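Home | Posts | Club Notes | Parts Bin | About | Search

This site uses cookies to remember your reading settings. Accept | Manage

Double doors, continued

November 25, 2021

The simulation track of the Watemska student challenge wants a robot that opens a pair of closed doors, drives through, and reaches the next room without touching the frame with its body. Our club has been on it since the rules came out. I mentor the control side. Benedikt Wieser runs the perception side and also keeps the scoring script honest, so any number below has been past him.

The team is 18 students this term, split over four work groups. The doors group is the smallest and has the most open tickets. I am writing this mostly so that the students who join in April have something to read other than the commit log.

Some background on the setup. We use the Plandumia scene pack, which has a large number of house layouts with different wall finishes, floors and furniture. The doors are hinged bodies with a friction value and a small spring term at the latch. The robot is the two-armed wheeled model that comes with the challenge kit. We are not allowed to change its geometry. We are allowed to change the base controller, the arm controllers and anything upstream of them.

The early approach was one arm only. The right arm turned the handle, pulled, and the base backed up. That is fine for a single door. With a double door you then have one leaf open and a gap narrower than the base, and the arm is on the wrong side to reach the other leaf. The students tried re-grasping with the base parked at an angle. It took a long time per run and the planner failed more often than it succeeded.

The current approach uses both arms, one per leaf, with the base centered on the opening. Each arm gets its own target arc computed from the hinge position, and the base velocity is limited by whichever arm is further behind its arc. If either wrist force goes over the threshold, everything holds for 20 control ticks and then resumes at half speed.
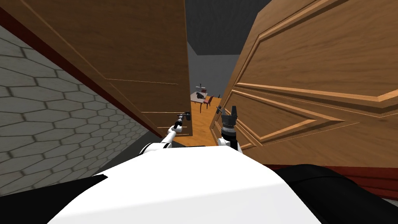 Head view at the doorway, both leaves open, next room in the gap.

The main problem in this position is clearance. The base planner treats each leaf as a flat slab. The doors in this layout have raised panel molding, and the collision mesh includes it. A fingertip that is clear of the slab by a small margin can still catch on the bead. We lost a good part of the term to runs that stopped for no visible reason, until one of the students plotted contact normals and they all pointed sideways, out of the edge of the molding. The fix was dull. We inflate the slab by the molding depth plus 5 mm and accept that some narrow approaches are now rejected.

The second problem is left and right timing. The two arms run the same code with mirrored parameters, and the mirroring was wrong in one joint limit. The left elbow stopped short of where the right one stopped. In a wide opening this costs nothing. In a narrow one the base waits for an arm that will never arrive. There is now a unit test for it. There should have been one in the first place, and that is on me, as I reviewed the change.

The third problem is what the robot can see while it does this. The head camera is good for the gap and for the room beyond. It is poor for the part of the door nearest the hand, where the arm gets in the way. So the last stretch of any approach is handed over to the wrist camera, and the handover is where most of our remaining failures sit. The head estimate and the wrist estimate of the door plane disagree by a few degrees, and if you switch in a single step the arm jerks.
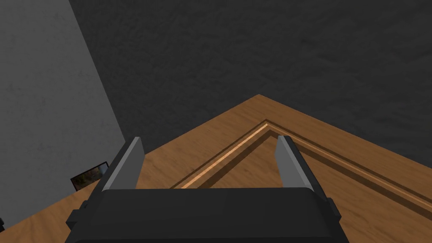
Wieser's suggestion was to stop trusting the plane fit near molding altogether and fit lines to the grooves. They are long, straight and parallel to the panel edge, so two of them give you orientation and a corner gives you position. It works well on paneled wood. It does not work on plain doors, where we fall back to the plane fit with a lower approach speed. The blend between head and wrist estimates is now linear over the last part of the reach. I would prefer a proper filter, and one of the students is writing it as a term paper.

Logging is done through Skellby, and we moved the batch runs to the Begay cluster after the lab machine filled its disk for the second time. If you are on the team and still have local results, copy them over and delete them. The naming rule is layout, seed, commit. Please do not add your initials.

Open items:

- Doors that open toward the robot. The arcs are computed but the base retreat is not tuned.
- Wrist camera exposure. Dark fingers against a light wall confuse the segmenter more than they should.
- Furniture directly behind a leaf. The spring term makes the leaf bounce back and we have no recovery for that.
- The timeout. It is currently one number for all layouts and needs to scale with path length.

The retreat tuning comes first. I have a branch with a parameter sweep in it, not merged, and the results so far are mixed enough that I don't want to post a table yet.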